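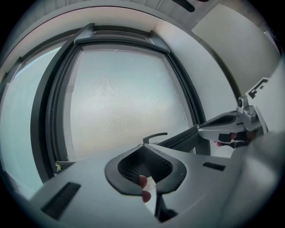
Ga-eun Jin wrote to say she'd read about two arrests in Fotthorpe, then never heard another word, and was there any way for an ordinary person to find out what came next?

There is, and it's a lovely thing to learn! You can follow a case from the first police statement right through to the verdict.

Step 1: Save the first report
Copy down the names, spellings and all, plus the place and the date of arrest. Check whether it says arrested or charged - they mean very different things. Mine starts with a clipping from 7th April, and I've added to it ever since.

Step 2: Find the court
Once someone is charged, the report usually names the court and the next hearing. Ring the court office if it doesn't. Have the full name ready, as there may be several people called Wang on one list. 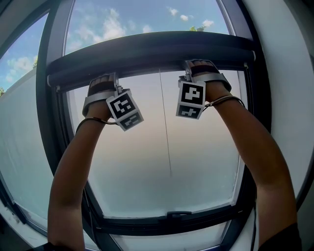

They'll tell you the courtroom and the start time, though both can change on the morning, so ring again before you set off.

Step 3: Go along
Most hearings are open to the public and you don't need a ticket. Phone off, no recording, and sit at the back if you're shy. My first one, in Hovville, lasted 8 minutes and I was hooked!
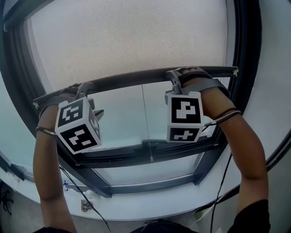 Step 4: Keep your notes fair
Write "accused of" until there's a verdict, and put down who said what. Don't post guesses online while the case is running.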